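4.2 Does the tray change what people take?

Search this journal Advanced search Go

The claim that cafeteria trays make people take more food than they want has been repeated so often that few authors now cite a source for it. Sezer and Tarville, the two sites in our study, had both removed trays from their lunch lines on the strength of it. We were less sure. Most of the earlier work compares one term with trays to the next term without them, and menus, prices and weather all shift in between.
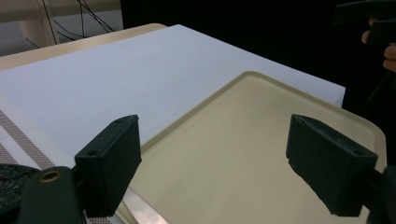
Figure 3. Beige plastic tray with raised rim and rounded corners.

We therefore brought trays back at Tarville for 12 lunch services and left Sezer as it was. Plate waste was weighed at both sites by Duygu Ateş and Anderson Sampaio, who were not told which result we expected. In all, 2350 returned plates were weighed. The difference between the sites was small, and it shrank further once we dropped the 3 services at which soup was offered.

Supporters of tray removal may answer that 12 services are too few. That is a fair complaint, though it applies with more force to the Jikavar report, which rests on a single week in September and does not say how leftover drinks were handled. We wrote to its authors and received a partial data file covering 23 diners. 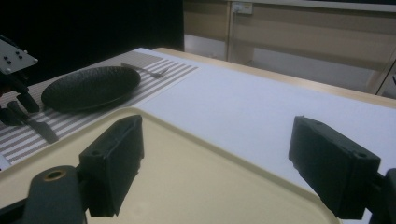 There is also the matter of second trips. A diner without a tray can go back to the counter, and at Sezer many did. Studies that weigh only the first plate will miss this food entirely, and will tend to credit the missing tray with a saving that may not exist. Thảo Hầu raised the same objection to an early draft of our own protocol, and we changed it to follow each diner until they left.
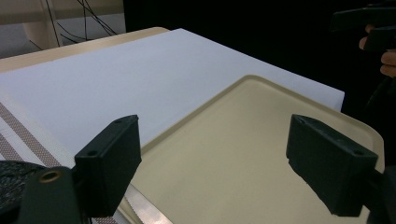
Figure 4. Rectangular tray on a white sheet.

Tray size is a weaker explanation still. We found no pattern linking it to waste, but our range of sizes was narrow and we would not lean on that result.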